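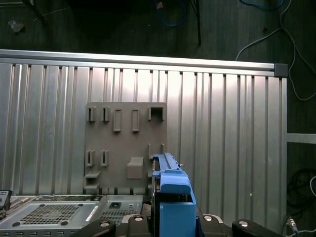
Inside the Box: Drive Bay Day at the Kitbridge Shed
Gallery posted Wednesday, March 22, 2023

Welcome back to the bench! If you came along for the keyboards gallery in November you'll know we love a small part with a big job, and this time it's the humble drive cage and the plastic bits that hang off it. Moulded clips, pegs, hooks, latches, all the stuff you never look at until a hard drive rattles. We've had desktops open on the bench all month and I've become a bit obsessed, so please indulge me.

The Kitbridge Shed is the computer reuse workshop behind the Flencombe hardware store. Donated desktops come in one door, get opened up, cleaned and given a working drive, and go out the other door to schools and families around the district. Our tally for the year so far is 221 machines, which had us all grinning like fools when it went up on the whiteboard.

Clips and tabs
I could look at these all day. A piece of grey-brown plastic with slot clips, raised tabs, thin pegs and a little open hook, and every one of them moulded in the same colour as the plate they grow out of. Somebody sat down and worked out where each of those had to go. Run a fingertip over one next time you have a case open and try to guess what each bump is for (I get maybe half, and the other half we argue about over smoko).

Blue means grab me
Plenty of makers colour the parts you're meant to touch, and I reckon it's one of the nicest ideas in the whole business. Bright blue plastic against all that grey and silver, so you spot the carrier or the latch straight away, even with your glasses up on your head. First-timers go for the blue bit without being told. Lovely stuff.

Corrugated metal
Yes, I'm including this under its own heading. Ribbed metal throws the light about in pale silver stripes and makes every bit of plastic in front of it look like it belongs in a design museum. It's murder for finding a dropped screw against, mind you. We've got a magnet on a stick for that and it earns its keep.

Lying down on the job
We lay a desktop chassis on its side to work on it, and I won't hear a word against it. Everything sits still, you can see down into the bays, and the screws stay where you put them down. If you're working standing up with the tower upright, do yourself a favour and try it flat just once!

Holes, slots and keyholes
Now look at the metalwork. The rails and brackets in a desktop case are full of punched holes, round ones and rectangles and keyhole shapes, and half the fun is working out what they were meant for. Some take a tab from a side panel, some take a hook from a bracket that only came with the dearer model. We've found spots for parts that were never fitted to the machine in front of us, and it's like finding a spare room in your house.

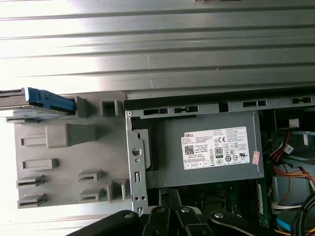
The keyhole ones are my favourites. Big end first, slide along, and the part is hanging there with no screw at all. Whoever worked that out deserves a long lunch.

Little screws
Every case has a handful and they're never quite the same as the ones from the last case. We keep ours in a lolly jar, 780 at the last sort, and yes, we did count them on a wet Saturday with the radio on and a plate of Anzac biscuits going round. Coarse thread for the case, fine thread for some of the drives. Please don't force one into the other. A screw that wants to go will turn with two fingers.

Carriers and trays
Drive carriers come in more shapes than you'd believe. The server ones with the long latch arm are a treat to use: open the arm, slide the thing in, swing it closed. Desktop ones vary a lot more. A box of assorted carriers turned up from Kumarasinghe Office Clearances and the morning tea crowd had them spread across the bench before the kettle boiled. If you've got odd ones in a drawer at home we'd be thrilled to have them, even the ones with no drive and no idea what they came from.

Keep the plastic
Old clips go brittle, so we go gently. Press the tab in with a thumb, wait for it to let go, then lift. No screwdrivers as levers! A snapped tab usually means the whole piece goes in the spares tub, and a tub full of nearly good cages is a sad sight. A good one cleaned up with a soft brush and a bit of soapy water on a cloth will go round again happily.

The Trukell drawer
Named for the old Trukell cabinet it lives in, second from the bottom, sticks in humid weather. It's where we put the latches and rails we can't match to anything. About once a fortnight somebody yells from the far bench, there's a rush on the drawer, and an orphan finds its home. Best sound in the shed.

Want a go?
Come and see us. Bench sessions run on Saturday mornings, and the beginners' introduction takes 30 minutes. You'll have the side off a real desktop before it's over. No experience needed, closed shoes please, and long hair tied back. Kids are welcome with a grown-up.

Bring your own case if you've got one that's been gathering dust, or use one of ours. Tea and coffee are on us, biscuits are whatever turned up. Parking is round the back off the laneway, past the timber racks.

Next gallery: power supplies and cable tangles. I've already started on the tangles.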